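Desk fan

A desk fan (also table fan, or in older catalogs a personal fan) is a small electric fan meant to stand on a desk, shelf or nightstand and move air over one or two people sitting close by. It does not cool the air in a room the way an air conditioner does. It moves air across the skin, which helps sweat dry and makes a warm afternoon a good deal easier to bear. Most are light enough to carry in one hand, and a great many homes that own one end up owning two.

Parts and construction

The usual desk fan has a motor, a set of blades, a grille, and a stand or arm that holds the whole thing upright. The motor sits behind the blades in a rounded housing, and on many small models the cord leaves from there too. Some stands are flat and weighted, others are a simple bent loop or a curved arm that lets the head tip up and down.

The grille is there to keep fingers, sleeves and curtain hems away from the blades, but it also shapes the stream of air, and makers have always been fond of fiddling with it. Straight bars running out from the center are the oldest pattern. Curved ribs, set in a spiral, became popular later and are often said to give a smoother, rounder breeze — though owners of both kinds will argue about this happily for as long as you let them.

Power

Older desk fans ran straight from the wall. Many of the smaller ones now take their power from a USB port, either on a computer or on a plug-in charger, and this has made them wonderfully easy to move from one spot to another. It has also meant a great many thin cables on a great many desks.
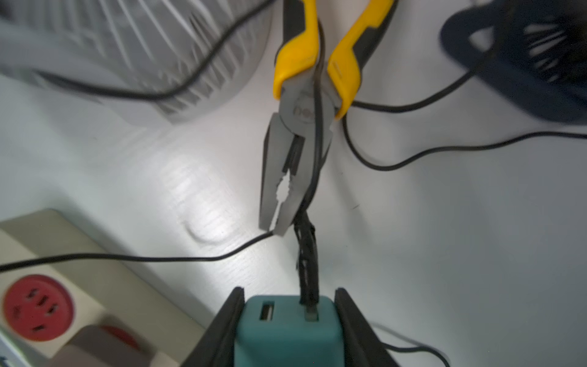 A fan cord lives a harder life than most cords in the house. The fan gets picked up, turned, put on the windowsill, brought back again, and each time the cord bends in the same few places, usually close to the plug or where it leaves the fan. A cord with worn or frayed covering should be unplugged at the outlet end and taken out of use until it has been replaced. Winding it with tape is a common habit and a poor one. On fans with a detachable USB cord the cure is simply a new cord, and on the others it is a job for someone who repairs small appliances.

Placement

A desk fan does its best work a short distance from the person using it, tilted a little upward so that the air reaches the face and chest and leaves the papers alone. In a warm room with a cooler hallway, it can be set near the door to draw the fresher air in. Two fans of different sizes are often kept side by side, the small one for quiet hours and the larger for the worst of the heat.

Corners are tempting places for a fan, being out of the way, but a fan pushed right up against a wall has little air to pull from behind. A few inches of space at the back makes a noticeable difference. It is also worth keeping the fan from blowing warm air off other electronic equipment and toward the chair.

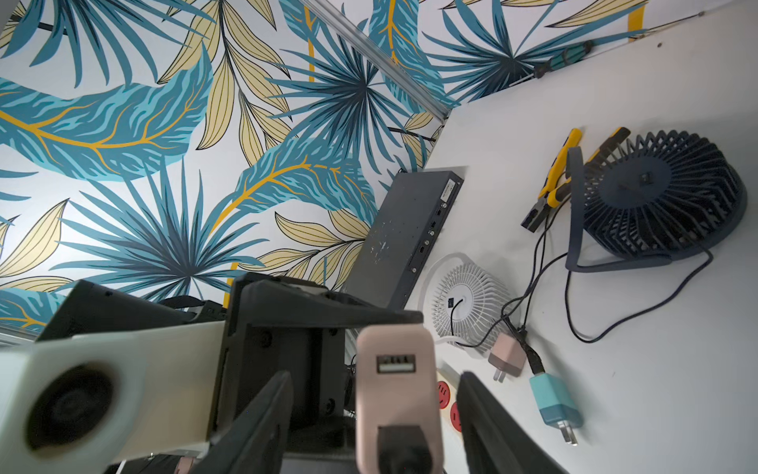 A small white desk fan and a larger navy-blue one, with a dark gray electronic box close by and leaf-patterned wallpaper behind.

Power strips

Where several things share a desk, the fan and its charger are often fed from a power strip. Strips with multi-standard sockets, which accept plugs of more than one shape, are handy in households that have moved between countries. A strip should lie where it can be reached and seen, and the cords leading to it should be kept well clear of the grille, particularly on fans that swing from side to side. 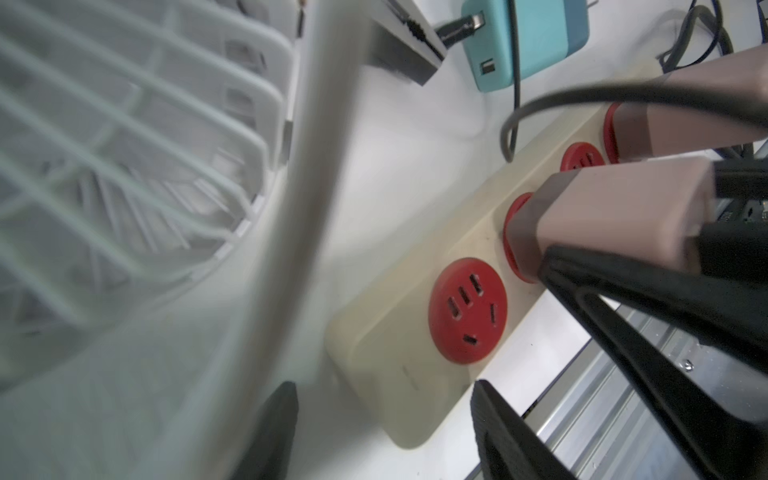
Cream-colored power strip with red sockets, beside a white desk fan.

Cleaning

Dust gathers along the front edges of the blades and on the inner side of the grille. The fan is unplugged first, and the grille taken off if it is the kind that unclips or unscrews. Blades and grille can then be wiped with a damp cloth and a drop of dish soap, and left to dry completely before the fan goes back together. A soft paintbrush reaches the narrow gaps between curved ribs far better than a cloth does. The motor housing gets a dry brush only — never water.

See also

Ceiling fan
Hand fan
Extension cord
Window fan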